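**Members' visit to the Droltby simulation room**

26/12/2019

Our last visit of the year was to the Droltby office, where Karine Melnyk and her colleague Nattawut Wattanapong received 30 of us for the afternoon. I write this report for the members who could not come, and I hope I have understood all the technical parts correctly.

Droltby tests the movements of robot arms on a computer before any real arm is switched on. The demonstration was therefore shown on a big screen. Karine explained that the project has the name Gulex and that the task for this year is cups. It sounds very simple, but a cup has a thin wall and an open top, and the fingers must come down at the correct place on both sides of the rim.

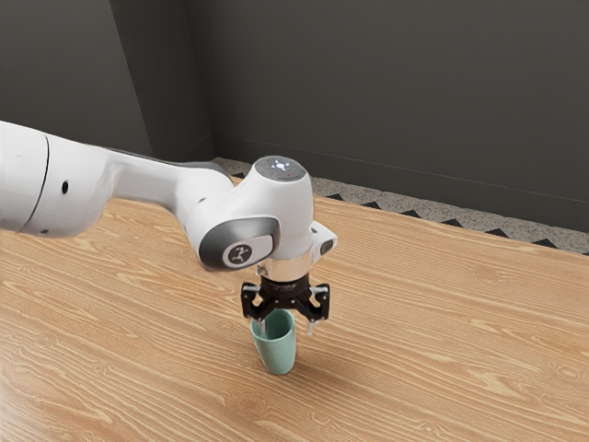 Nattawut told us that the program has now 3,212 attempts saved, and each one can be played again from any side. He stopped the replay many times so that we could ask questions. Ibrahim Oyewole wanted to know why they don't begin with a bottle, and the answer was that a bottle comes later, in April, together with a heavier gripper program from Prudora.

After the coffee break we saw how a new attempt is prepared. The operator decides which cups are on the table and how far apart they stand, then the arm receives its start position. One of our members, Kelechi Ugwu, was allowed to choose the places for one round, and she took this job very seriously - it needed more time than the coffee.
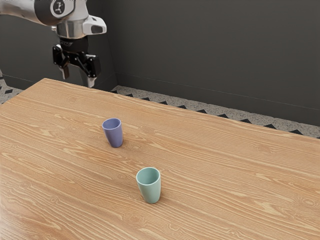
*Two cups on the simulated table, with the gripper open behind them.*

I liked very much that our hosts also spoke about the mistakes. In one series of 284 attempts, the arm pushed the cup over 74 times, and Karine played several of these for us without hurry. The room was laughing, but I think we learned more from them than from the good ones.

We thank Droltby for the warm welcome. Members who would like to receive the slides can write to Ariel Villanueva, who keeps also the list for the next visit.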